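Course handout 7: Gathering demonstrations for disassembly tasks
Gusemport Technical Institute, Automation Lab sequence
Issued Jun 24, 2020

Read sections 1 through 4 before your first lab slot. Section 5 is for the written report.

## 1. What counts as an example

In this course an example is one recorded attempt at one subtask, from a known start state to a stated end state. It has four streams:

- joint positions and velocities of the arm
- commanded and measured gripper opening
- images from every camera in use
- a text label for the subtask and its outcome

All four share one clock. An attempt that lacks any stream is stored in the `partial` folder and is not used for training. Do not repair it by copying data from another attempt.

The task family is the removal of parts from desktop computers. It suits the course for practical reasons. The parts differ in size, stiffness, and the way they are held in place. Memory modules sit behind latches, drives sit in brackets or trays, and power and data connectors need a pull along one axis. Cables move when anything near them is touched. A policy trained only on rigid parts tends to fail at the cables, and we want you to see that failure in your own data before you try to correct it.

## 2. Views

Each attempt is recorded from at least two viewpoints. The wrist view moves with the gripper and gives detail near the contact point. The fixed view shows the arm, the case, and the table in one coordinate frame that does not change during a session.

The wrist view has a known weakness. The gripper covers a large share of the image, and the share it covers changes with the finger opening. Do not crop the gripper out. The model needs to relate finger position to nearby parts, and a crop chosen for open fingers will be wrong for closed ones.

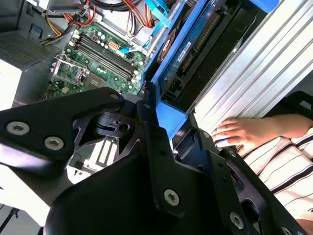
A second weakness is lighting. Bare metal panels reflect strongly, and the automatic exposure responds by darkening the board. Lock exposure at the start of the session, using the inside of the case as the reference. If the panel then saturates, accept it. Detail on the board matters more than detail on the panel.

The fixed view is used for three purposes: checking the start state, labeling the outcome, and training. Students often treat it as a backup for the wrist view. In last September's trials, models trained without the fixed view reached for the correct kind of part but often on the wrong side of the case.

## 3. Start states

A start state is described by the items below. Enter them in the Gethin log before recording.

1. Case orientation and which panel is off
2. Parts present, by slot or bay
3. Parts absent, by slot or bay
4. Cables connected, and at which end
5. Loose items on the table within reach of the arm

Item 3 is the one most often left blank. An empty socket is information. If the processor has been taken out and the log does not say so, a later reader cannot tell whether the subtask was finished or never applied.

Item 5 matters for a different reason. Brackets, fixtures, and removed boards near the case change the paths the arm can take. An operator steers around them without thinking, and the model learns the detour. If the loose items are in the same place in every attempt, the detour becomes part of the policy. Move them between attempts.
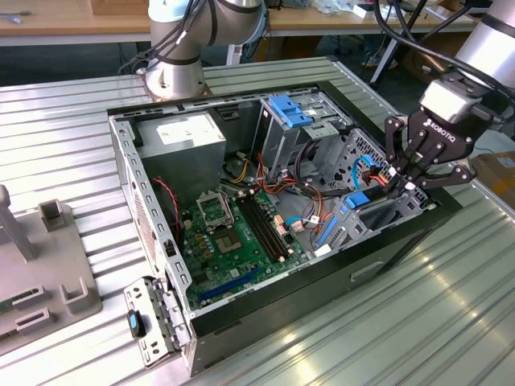 *Figure 2. Fixed view of the tower on its side, side panel removed, with the three-finger gripper at the drive cage and cable area. The CPU socket is empty and its bracket is open.*

Vary one factor at a time for the first batch, then vary them together. The order of variation for the Votness set is:

| Batch | Factor varied |
|---|---|
| A | case position on the table |
| B | cable layout |
| C | loose items |
| D | all of the above |

Keep the batches separate on disk. Merging is done by the loader.

## 4. Recording and labeling

**Length.** Begin recording before the arm moves and stop after it has come to rest. Still periods at each end are trimmed by script. Hand trimming is not permitted, as it removes the frames used to check synchronization.

**Failures.** Keep them. Label the outcome as `fail`, and add the step at which the attempt went wrong. A slip at the connector and a missed grasp are different failures and get different step labels.

**People in view.** Cable and drive subtasks are sometimes recorded with a person at the case. Hands, forearms, and sleeves then enter the wrist view, most often near one side of the image, and the labeler must decide whether the person affected the attempt. In Figure 3 a forearm shows at the right edge, partly behind a gripper link; a view like that gets `person_visible`. The tag `person_contact` is added only when the streams show that the person touched the case, a part, or the arm during the attempt. Presence alone is never enough for the second tag. If you cannot tell, leave `person_contact` unset and write `unclear` in the notes field.
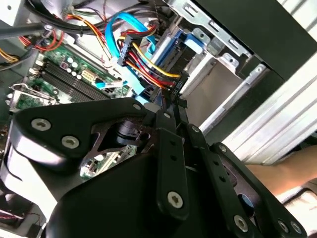
Cable labels are set per connector, never per cable. A cable has two ends, and only one may be part of the subtask. Start with the connector nearest the intended grasp and work outward. For the case in Figure 3 that gives separate entries for the light-blue SATA connector at the board and the black SATA power connector near the drives, both plugged in. The bundle of red, yellow, and black wires gets no entry of its own. Color may be noted but is not an identifier, because it differs between machines.

**Agreement.** Two people label each attempt independently. Where they differ, a third label is taken and all three are stored.

## 5. The course data set

The Hondmont release, version 2, holds 2,412 attempts. Of these, 164 are marked `fail` and 107 carry `person_contact`. The two groups overlap in 31 attempts. Those 31 are excluded from the default training split and may be loaded with the flag `--include-overlap`.

For the written report:

1. Train the baseline on the default split and report the success rate by subtask.
2. Retrain with all `person_contact` attempts removed. Report the change by subtask, not only the mean.
3. Select five attempts labeled `fail` and state, from the streams alone, the first time step at which failure could have been detected.
4. Propose one start-state factor missing from the list in section 3. Describe how you would record it and how many values it would take.

Plots need labeled axes and units. Submit the configuration file with the report. Reports without it are returned unread.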